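Furniture Repair Comes Back to the Main Street

Monday, January 30, 2023

The Urquhart Furniture Workshop occupies the ground floor of a former feed store, two doors down from the post office. Its director has managed the business since the previous owner retired, and in that time the work has moved steadily away from antiques and toward ordinary household tables and chairs. The director agreed to speak with the Sendgate Business Review on the condition that the conversation stay with the trade and leave personal matters aside.

Asked what customers bring in most often, the director did not hesitate. "Dining tables," the director said. "A family will put up with a chair that wobbles for years. They move it to the bedroom and put clothes on it. When the table starts to move, they call us the same week."

Most of that demand comes from households that bought their furniture new within the last 20 years. The director described a typical job as a loose leg joint, a split along a glued seam, or a finish that has turned cloudy from heat. The workshop charges a flat fee of $400 for a full table, which covers collection within the county, taking the piece apart, new glue, and one coat of finish. Work on veneer is quoted separately.

"People ask why it costs that much when a new table can be bought for less," the director said. "I tell them to go and look at the new table. Some of them buy it, and I have no quarrel with that. Others come back."

The business nearly closed during its second year under present management. A supply agreement with Titirero, a dealer in reclaimed lumber, ended on short notice, and the workshop was left with orders it could not fill. The director declined to discuss the terms of the dispute but said that the firm now keeps its own stock of boards in a dry store behind the building. At the most recent inventory, in November, the store held 3,000 board feet, most of it oak and ash.

"It ties up money," the director acknowledged. "Our accountant raises it at every meeting. I would still prefer to see the lumber sitting there."

Training has been a larger concern. The workshop takes 2 apprentices at a time under a program run jointly with Kurnodus Technical College. Applicants spend a trial period sanding, sweeping, and labeling parts before they are allowed to cut a joint. According to the director, the college would like to see the number of places increased, and the workshop has so far declined.

"A bench is a bench," the director said. "We have room for two learners and the people who teach them. If I put a third person in there, all three would learn less."

Customers, too, are given some instruction. Each finished piece leaves the shop with a printed card on care, and the director holds firm opinions about what it should say. Oil-based sprays are discouraged. So is dragging. "A table should be lifted by two people, from under the rails," the director said. "The legs were made to hold weight coming straight down. Pull the table across a floor and you are asking the joint to do a different job."

The director was equally direct on the subject of placement. A wooden top should stand well clear of a radiator, and a room that swings between damp and dry will open a seam sooner than daily use will. The card advises turning the table end for end twice a year so that sunlight reaches both halves.
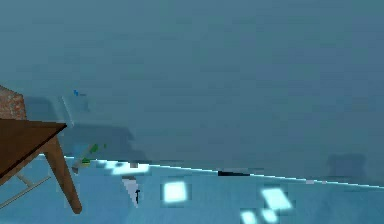

Brown wooden table on a thick leg, with light gray bars beneath the top.

The workshop's plans for the coming year are modest. A grant application for $2,000 has been submitted to the Sendgate Main Street Fund, to be spent on dust extraction for the rear room. The director expects a reply before spring and has already obtained a price from an installer. If the application is refused, the work will be paid for from income and the purchase of a new band saw will be put off.

There is also a proposal to open the shop on Saturday mornings for small repairs done while the customer waits. Staff have been asked for their views. The director said that opinion was divided and that no decision would be made until every member of the bench staff had been heard.

On the question of whether the trade has a future in a town of this size, the director was reluctant to make a forecast. "I can tell you what is booked," the director said. "We are full through the end of April, and there is a sideboard in the hall that I promised to somebody before Christmas."

The Urquhart Furniture Workshop is open on weekdays. Estimates are given at the counter, and customers are asked to bring measurements and, where possible, any parts that have come off.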